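Cengiz Erdem
Friday, September 18, 2026
3 min read

1/ Went to see Hodoroagă at the Eltby last night. For those under a certain age, Hodoroagă made one good record, one very good record, and then a double album with a gong on the cover. I own all of them. I own the gong one twice.

2/ Tickets were 45 dollars, plus a fee for the pleasure of printing my own ticket. I don't own a printer. The man at the door looked at my phone and waved me in, so I'd like the fee back.

3/ Support came from Tatetti, a duo with a harmonium and a loop pedal. They did 2 songs in half an hour. The second was lovely once the pedal gave up and they had to just sing it.

4/ The lineup, for the four of you who care: Tyyne Vuorinen on vocals and violin, Alper Tuncer on bass, Şengül Güler on keys, and a new drummer whose name Tyyne said straight into a wall of feedback. Sorry, new drummer. You were great.

5/ They opened with "Etberg." They ALWAYS used to close with "Etberg." Half the room had been pacing itself for "Etberg" and was still in line for beer. I heard a grown man say "no, no, no" and watched him run with a full tray. 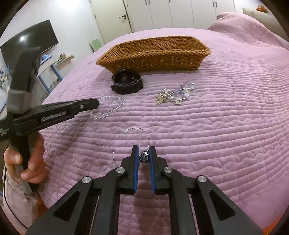
6/ The middle stretch was new material. I braced for it. You know how it goes when a band your age says "this is off the new one" and the whole balcony remembers it has a bladder. But the third new one, the slow one in waltz time, is as good as anything on the second album and I will fight people in the replies over this.

7/ Şengül's organ sound remains the best noise a person can make sitting down. She played the whole long solo from "Salt Road" with her coat on. The heating at the Eltby has apparently not changed since my last visit either.

8/ Low point: the bass solo. I love Alper. I have defended Alper in parking lots. Over 10 minutes, though, and at one point he stopped to tune and got a round of applause for it.

9/ Fadime Keskin, who played on the first record and then left to teach cello, came out for the encore. No announcement, she just walked on with a chair. Tyyne had to turn away from the mic for a bit. So did I, and I wasn't even at a mic.

10/ They did the old arrangement, the one with the false ending. Everyone clapped in the false ending. We have had this record for decades.

11/ Merch report: T-shirts in small and enormous. A live CD of the spring tour, hand-numbered. Mine is 162. The sleeve notes misspell "Hodoroagă" on the back but get it right on the spine.

12/ Missed the last bus, walked home humming the waltz, got the bridge wrong the entire way. If anyone taped it, my messages are open. And if you're going to the second night, get your beer BEFORE the lights go down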